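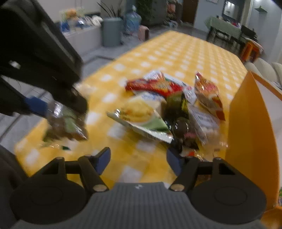

Packaged snacks on a table with a checked cloth.

Plarulside snack drive moves to a larger room for November

PLARULSIDE – The Dredia Pantry will collect packaged snacks for school-age children throughout November, with sorting held every Monday evening in the ground-floor room at Staltus Hall. The pantry is asking for 3,000 individually wrapped items this year.

Last year's drive brought in 3,265 packets and filled 443 take-home bags. The bags went out through the pantry's regular pickup counter over the winter school break. Families collecting groceries there can ask for one bag per child, and no separate form is needed.

The drive was previously held in the pantry's own back room on Trình Street, where there was space for one table and the shelves had to be reached over people's heads. Staltus Hall has agreed to lend its room free of charge for the month. Tables will be set up by 5 p.m. and cleared by 8:30 p.m.

Donated food is put out on the tables in one mixed pile, then separated into sweet and salty. Each packet is checked for a readable date and an unbroken seal before it goes into a bag. Anything opened or past its date is thrown out. Large family-size bags of chips or cookies cannot be split up, so these are moved to the general grocery shelves at Trình Street.

The pantry can take crackers, chips, cookies, dried fruit, cereal bars, rice snacks and similar items in sealed packets. Labels may be in any language as long as the ingredients are printed on the wrapper. Please do not bring homemade food, glass jars or anything that needs to be kept cold. Chocolate is fine.

Drop-off boxes will be placed inside the main entrance of Staltus Hall and at the pickup counter on Trình Street. Both are emptied daily except Sunday. Businesses and schools with more than 3 full cartons to give should call ahead so that a cart can be brought to the side door.

People who would like to help sort can come to any Monday session. No sign-up is required for adults. Children under 12 are welcome with a parent. Parking behind the hall is limited on those evenings, and the side gate closes at 9 p.m.

About the Dredia Pantry

The Dredia Pantry provides groceries and school-break food bags to households in Plarulside. It is supported by local donations.

Media contact: Dredia Pantry office, Trình Street, Plarulside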